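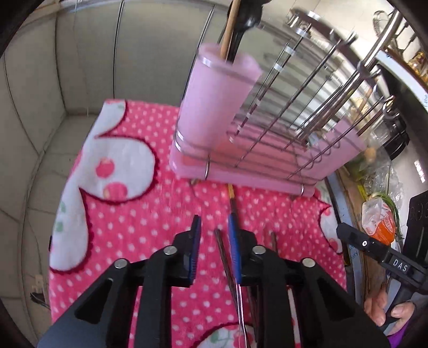 Photo: Olesia Melnychuk / Grulley

Search this site
Type and press enter

How to Record a Chopstick-Sorting Task With Two Hand-Held Grippers

Last updated: November

Chopsticks are a good second task for a home collection set. They are thin, they roll, they come in pairs, and a rack full of them looks different every time you empty it. If your team has already recorded cups and bowls, this guide will take you through the next step. It covers the way we do it at Grulley, with one operator and a gripper in each hand, in a kitchen that people cook in.

The target for one kitchen is 100 good episodes. An episode starts with chopsticks lying on the cloth and ends with them standing in the cup of the rack.

What you need

- 2 hand-held grippers, charged
- a utensil rack with a cup
- chopsticks of mixed colors and materials, wood and metal if the house has both
- a cloth with a pattern
- a surface you can stand over without bending
- enough storage for a full session with nothing else on the card

Use what the house owns whenever you can. We bought identical racks for our first kitchens and the Haslinger model, trained on that set, could not find the opening of any other cup. The Bosix set, which came after it, used whatever was on the counter, and the same training run did much better on racks it had never met.

Step 1. Set up the work area

Lay the cloth flat and put the rack toward the far side, so the sticks have room in front of it. Pull out any folds near the front edge. A fold will catch the end of a stick and you will spend the episode fighting the cloth.

Leave the kitchen as it is. Vegetables, pans, packaging and cords can stay where they are as long as they do not get in the way of your elbows. A model that has only been shown bare counters does badly in an ordinary home. The one thing to move is mail or anything else with a person's name and address on it.

Check the light from where your hands will be. Shiny racks throw reflections, and a few are fine. If a lamp or window washes out the finger pads completely, close the blind or turn the rack a little.

Step 2. Check the grippers

Open and close each gripper all the way three times. The fingers should meet evenly. If one pad touches before the other, the linkage needs to be adjusted before you go on.

Wipe the pads. Cooking oil is the most common cause of dropped sticks, and it gets on the pads from the sticks themselves. Wipe them again at every break.

Record a short test clip from each gripper and play both back. Look for three things: the finger pads are in view, both clips have the same start mark, and the picture is sharp at the distance of the cup. Skipping this step cost us a whole morning in Clulgate, where the left clips ran behind the right ones and could not be matched up again.

Step 3. Lay out the sticks

Drop them from a low height and leave them where they land. Don't straighten them. You want some that cross, some that lie side by side and some that point at the rack. Between episodes, change at least one of these:

- how many sticks are out
- which end faces you
- the angle of the rack
- how many are already in the cup

Leave a spoon or ladle in the rack for some of the episodes. It narrows the opening, and the approach has to change to suit.

Step 4. Record the episode

Start both recordings and hold still for a slow count of two. Then work at the speed you would use to put away dishes if you were not in a hurry.

Pick up one stick at a time. Close on it a little past the middle, toward the end that will be on top. Lift it clear of the cloth before you turn it upright. Bring it over the cup, pause very briefly, and lower it until it touches the bottom before you open the fingers.

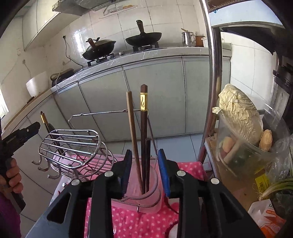 Letting go early is the habit that takes longest to lose. A stick released at the rim will usually drop in, so it feels fine to the operator, but the model learns to open its fingers too high. On a shallower cup the stick tips straight out again. Lower it all the way, open, and back out along the same line you came in on.

Keep the other hand in use. It can steady the rack, push a rolling stick back toward you, or hold the cup still while a long stick goes in. If it has nothing to do, rest it beside the cloth. Don't wave it over the work, and don't let it block the opening.

When you drop a stick, carry on. Pick it up from where it fell and finish. Those recoveries are worth having, and we keep them all. Stop only if the stick has gone on the floor or the rack has fallen over.

At the end, hold still for another count of two and stop both recordings.

Step 5. Mark the episode

Do this right away, while you remember it. We use three marks:

Good - every stick ended in the cup.
Recovered - every stick ended in the cup after at least one drop.
Discard - anything else.

Good and recovered both count toward the 100. Add a note if something odd happened, such as a stick lodging in the wires of the rack. One line is plenty.

Step 6. Take breaks

Wrists get tired before you notice. Our operators stop after every tenth episode, put both grippers down and shake out their hands. Tired operators start sliding the sticks along the cloth when they should be lifting them, and you will see it in the clips from the late afternoon.

Common problems

The fingers close on nothing. The stick is lying too flat for the angle of your wrist. Tip the gripper forward until the pads touch the cloth on both sides of the stick, then close.

Two sticks come up together. Keep going if both go into the cup cleanly, and mark the episode as usual. If it keeps happening, spread the sticks out more when you drop them.

Metal sticks slip. Grip them closer to the middle and lift more slowly. If they still slip, clean the pads.

The rack slides. Use the second gripper to hold it by the base. Don't tape it down.

Sending in the set

Copy both clips for each episode into one folder with the marks file. Check that the number of left clips matches the number of right clips before you erase the cards. Upload overnight if the house connection is slow. The full set passed 2,000 episodes this fall, and nearly all the folders we had to send back were missing a clip from one hand.

The next guide covers putting lids on pots, which uses the same setup with a different start position.

3 comments
Share this page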